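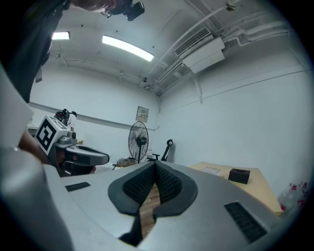 Sep 17, 2021

I've been home for a couple of hours and my hands are still making little pinching shapes at the kettle, so I'd better write this down while it's fresh.

Today was the open day at Kincaid, the old printworks by the canal where Drallon have had their robotics lab since January. I'd been on the mailing list for months (Rosalind Baptiste put me on it after I asked her far too many questions at a talk) and when the invitation finally came I booked the train before I'd finished reading it. Bring lunch, it said. I didn't bring lunch. More on that later.

## The room

I think I'd expected something grander. You go up two flights of stairs, past a dentist's storeroom, and you come out into plain white rooms with pipes along the ceiling, strip lights, office chairs and a pedestal fan. I loved it straight away. It felt like the sort of place where people get on with things. We were split into small groups, and mine went first to the hand-held grippers, which were the bit I'd come for.

If you've not met one of these: it's the hand of a robot with no robot attached. You hold it yourself, you squeeze, the two fingers close, and whatever you do with it gets recorded so that a robot arm can learn the job from your movements. The ones we used have a smooth silvery-grey body and two black finger pads that lean in towards each other, with a fine mesh texture on the inside faces. There's a white cube fixed to the side with one of those black-and-white square patterns on it, which the software uses to work out where the gripper is. You also wear a headset, a boxy black thing that sticks out in front of you and makes you feel like a very serious beetle.

Shaimaa Ramadan ran our session. She's been doing this for long enough that she talks with a gripper in each hand and doesn't seem to notice she's holding them. She'd wave one at the whiteboard, point at somebody's question with the other, then pick up her pen with it and carry on!

## Having a go

Our job was folding a tea towel. One towel, two grippers, fold it in half and in half again, put it down flat, let go. That's a single recording. Shaimaa did it in about the time it takes me to find the corners of one at home.

My first try was awful. I got hold of the left corner all right, then the right, and lifted the whole thing up beautifully, and then I turned my wrists to bring the corners together and dropped both of them. The trouble is that you feel almost nothing through the tool. There's a bit of resistance when the pads meet and that's your lot. You have to watch the tips the whole time, and you have to slow right down, slower than feels polite with a queue behind you.

"Pretend it's asleep," Shaimaa said, about the towel. That helped more than anything technical she could have told me.

By my ninth go I had something close to a rectangle. I was so pleased that I forgot to let go before stepping back and took the towel with me. She kept the recording anyway. Apparently the mistakes are useful as long as they're labelled as mistakes, so somewhere on a Drallon hard drive there's a file of me walking off with the linen.

They want 600 good folds before they start training on this particular job, and they were well on the way before we all turned up and lowered the standard. I asked whether it mattered that everyone folds differently. It does, a bit — they like some variety, but they'd had one person who rolled theirs, and the results had to be put to one side.

## Clavuta

After that we were taken next door to see Clavuta, the arm that gets taught with all this. Rosalind did the talking here. She'd set out a small pile of flannels (they'd finished that job over the summer) and pressed go, and the arms moved down and just... picked one up. Carefully, with a funny little pause before each grip. I swear I recognised that pause. It was the same one Shaimaa does before she closes the pads, and when I said so Rosalind laughed and told me most of the flannel recordings were hers.

I can't get over that. I've watched plenty of videos of robots doing clever things, but I'd never stood next to the person whose hands it had learnt from.

It got four flannels folded and made a mess of the fifth, catching two layers at once and tugging. They stopped it, tidied the pile and started again without any fuss. Someone asked when we'd be able to buy one and Rosalind said she'd be happy if it could manage a fitted sheet before she retires.

## Odds and ends

* The Herura people had a table downstairs with their new soft finger pads. You could squash them. I squashed all of them.
* Lunch: there's a bakery across the footbridge that does a cheese and leek pasty for people who don't read invitations properly.
* Go up by the back stairs if you can. The front door sticks and you end up ringing the dentist.
* Wear short sleeves. My cuffs kept catching on the grippers, and by the afternoon I'd rolled them up past the elbow.
* My forearms ache. The tools aren't heavy, but after 30 minutes of holding them out in front of you they start to make their point.

The next open day will be in the new year, and Rosalind says they're hoping to have visitors try packing a lunchbox. I've already put my name down. In the meantime I've got a drawer full of tea towels and two pairs of salad tongs, and I'm going to see if I can get under a minute.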